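Independent in Cendham - can I still vote in the August primary??

Moved from Skevstead to Cendham this spring, registered as no party. Now getting mailers for the county commissioner primary (Uibo seat) and one says I "must choose a ballot by the deadline." Is that real or just the campaign trying to scare me. Also does my old registration cancel by itself?
posted by bustthorpe_mike, 7/28/26

Rūta Kuusk
Depends what kind of primary. Ours is open, so you ask for one party's ballot at the check-in table and thats it. You don't join anything. But you only get one - no mixing. The mailer is probably talking about mail ballots, those you do have to pick ahead of time. Last commissioner primary here was decided by 294 votes so please go.
Old registration: call the clerk. Mine sat on the Skevstead rolls for 2 years after I moved.

dlh955
just go vote, they'll sort it out. all the mailers are junk anyway

precinct_nerd
Rūta has it right mostly. Check your polling place too, Bustthorpe precinct got split and 1,760 voters were moved to a diffrent site. Card should come in the mail, mine never did.

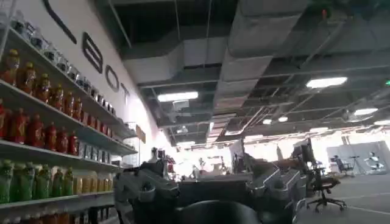 Do I need to bring the new card to vote?
Your name on the rolls is what counts, the card is only for info. Bring a photo ID with you - and if the address on it is the old one, bring a utility bill too. Clerk's office told me that over the phone.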